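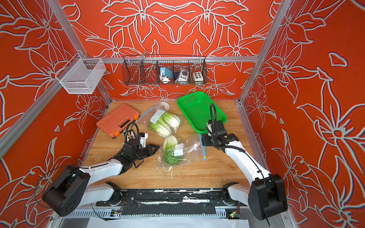

Akihiko Kaneko has bought two robot kits in his life and sent one of them back. So when Vindamano started offering its two-arm bench cell on a monthly plan, the Plesetti, he asked for the price of leaving before he asked for the price of joining.

"It's 965 a month, and 232 on top if you want them to answer the phone," he says. "To get out early you pay 4,000. I read that line out loud to my brother and he laughed."

Kaneko packs vegetables for small grocers. The job he wants done sounds easy: pick up a bag of napa cabbage, put it in a basket, pick up the next one. I ask why that should be hard for a machine with two arms and a camera at the wrist.

"Because of the bag," he says. "A cabbage is fine. A cabbage is a big heavy thing that stays where it is. The bag is all corners and slack. You close two fingers on it and you don't know if you've got cabbage or just plastic." He also has doubts about the label on a string, which he thinks will catch on something sooner or later.

The sales material talks about "everyday handling out of the box." Kaneko wants to know whose everyday. He has asked Vindamano for its drop rate on bagged produce and so far has received a brochure. "A nice brochure. Heavy paper."

He does give the Plesetti some credit. The arms share one mount, so there is no lining up two separate stands, and the aluminum frame looks to him like something he could repair with ordinary tools. He likes real buttons and a real dial, too. What bothers him is the cables. "A loop at the wrist, over an open basket. I've worked around baskets for a long time. Things go in them that you didn't put in them."

The floral walls he has no opinion on. The sales rep told him the software copes with busy backgrounds. "Good," he says. "My wall is gray."

I put it to him that the rival kit from Dendik costs less and does less, with a single arm and no plan to sign. He has looked at it. He calls it "honest, and too small," and says one arm can't hold a basket still while it fills it. He isn't sure two arms will either.

What would change his mind? He wants a Tuesday, his busiest day, with his own bags and his own people loading the table, and nobody from Vindamano within reach of the controls. The company has offered a half-day demonstration at its own site in Du.

"I told them I'd bring the cabbage," he says. They haven't written back yet.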